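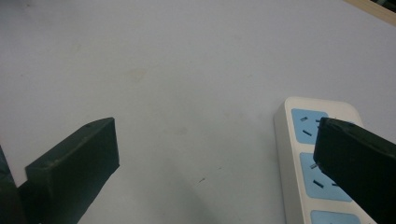 August 25, 2023: glue tests, second batch

Shuk-fan and I finished the second batch of paste for the Voyle ledgers this morning. Same wheat starch as before, from the bag we opened in April, but cooked longer. 30 minutes on low with constant stirring, then left to cool covered. The first batch was cooked for half that and stayed grainy even after two passes through the sieve.

Weights: 900 g water to start, starch added as a slurry. Final weight not recorded, my fault. Please weigh the pan before and after next time.

Paste brushed out on three papers:

Govon text weight. Good spread, slight cockling along the grain, flat again after pressing. Would use for the spine linings.

Lallutov kraft. Soaks up too much. Needed a second coat and the corners still lifted. Thicker paste might fix this but then it drags under the brush.

Old endpaper stock from the bottom drawer, no label. Took the paste well. There are only a few sheets left and Kam-wah wants them kept for the smaller volumes, so no more tests on it.

Pressing

Boards in the nipping press overnight, blotters changed once at the one-hour mark. Kam-wah thinks one change isn't enough in this weather and he is probably right. The hygrometer by the window has been reading high all week. Will try two changes on the next set and compare.

Ledger 1

Text block is 262 leaves, checked twice against the old foliation. Leaf 41 is numbered twice in the original hand, so the last number written in the book is one short. Sewing is sound through the first half. After that the thread is broken at the kettle stitch in several sections, and I would sooner resew the back half than the whole book. Shuk-fan disagrees and would take it all down. We left it open until Monday.

Height of the block is 325 mm at the spine, a couple of mm more at the fore edge where the leaves have fanned. New boards should be cut to the spine measurement plus squares. Don't measure off the old boards, the front one has been trimmed at some point.

Leather

The Traltum calf arrived, one skin. Color is close enough for the corners and too red for the spine. Tried a dab of the brown dye on an offcut and it dried much darker than expected. Diluted by half it was better. Offcuts are pinned to the card inside the cupboard door with the dilutions written under them.

To do
Resieve what is left of batch two and put it in the fridge, label with the date.
Order more blotters.
Sharpen the paring knife, it is skipping on the calf.
Ask Kam-wah where the long bone folder went.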